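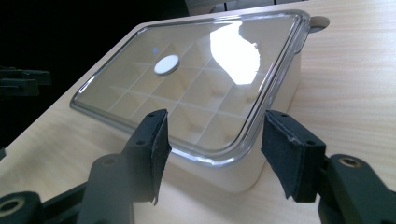
I get the same handful of emails about divided boxes every week, so I finally put my answers on one page. If yours isn't covered, write me and I'll get to it (Wednesday is usually my email night).

## What do you keep in yours?

Small round stuff, mostly. Buttons, game tokens, flat beads, odd washers I can't throw out. My whole Skanoston token set is in divided boxes now, all 174 pieces, and I can find any one of them without dumping a bag on the rug!

## Do I need a lid?

I'd say yes, and get a clear one. I used to have solid lids with labels and I never kept the labels up to date. With a clear lid I just look. It does glare under a bright lamp, so tilt the box a little or move the lamp.

## How many compartments should I get?

Fewer than you think. A tray with three rows of five is plenty for most people starting out. I bought a monster with tiny cells first and my fingers didn't fit in half of them.

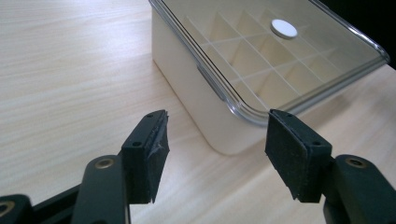
## Where do you sort?

On a plain light tabletop with nothing else on it. Dark pieces show up right away, and pale ones are okay if you have decent light. I tried sorting on a towel once, and the beads loved it, but I kept dragging the whole thing sideways with my elbow.

## One kind per cell, or can I mix?

Mix if you have to! I go by size first and color second. When a cell holds so many that I can't pick one out, I split it. Leave a couple of cells open for whatever turns up in your coat pockets.

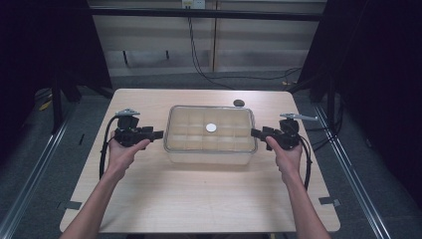
## Skonetti or Meireles trays?

I own both and like both. My Skonetti tray lifts out of its box, so I can carry it to the couch. The Meireles one is deeper and better for chunky beads. I haven't tried Gamo yet, so please stop asking, ha.

## How do I clean the cells?

Warm water, a drop of dish soap and an old soft toothbrush for the corners. Let it dry upside down overnight before you put anything back.

## I have almost 700 buttons. Where do I even start?

Pull out your favorites and box those first. The rest can wait in a jar. Mine waited 2 years.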